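Impuestos y papeles de casa: trucos rápidos para la declaración

Apuntes a la carrera, que luego llega la fecha y no hay quien encuentre nada. Valen para la renta, tasas municipales y lo que cambie el gobierno este año.

Primero, una caja. Una sola. Todo lo que llegue de Hacienda o del ayuntamiento, dentro sin abrir cajones ni carpetas de colores. Sunday por la tarde no, mejor el domingo por la mañana, con café — y 60 minutos de reloj.

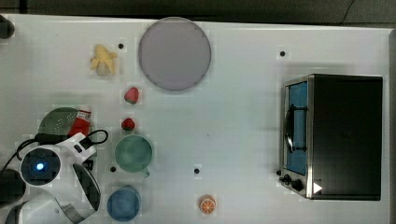
Los recibos de donativos y cuotas de partido, aparte. Desgravan según tramo y el tramo cambia con cada reforma, asi que no fiarse del año pasado. Mesa despejada para repartir montones: si están por medio el plato, el plátano y las fresas de juguete, se apartan a un lado y listo. Montón de ingresos, montón de gastos. Grapar.

Prorrogas y rebajas temporales

Apuntar en la puerta de la nevera cuándo caduca cada una. En lápiz, que las prorrogan a última hora. Yo uso la hoja mensual de Endus, pero sirve cualquiera.

Si la rebaja depende de un tope de ingresos, sumar antes de gastar. A mí me salieron 509 de diferencia por no mirar la casilla.

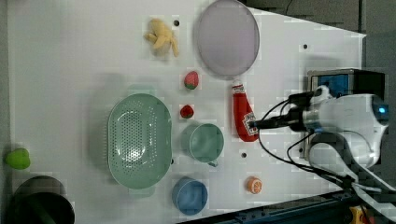 Guardar y tirar

Lo viejo, en sobre marrón con el año por fuera. Clip no, que se oxida y mancha. 2 copias de lo firmado — una en casa, otra fuera.

Borradores a la trituradora. La mía es una Lacson, atasca con grapas, quitarlas anntes.

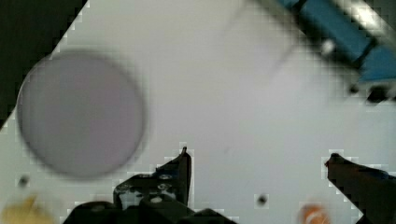 El plato, de cerca y sobre blanco.

Tinta corrida en un recibo: fotocopia en oscuro y suele leerse. Papel térmico, fotocopiar en febrero como tarde.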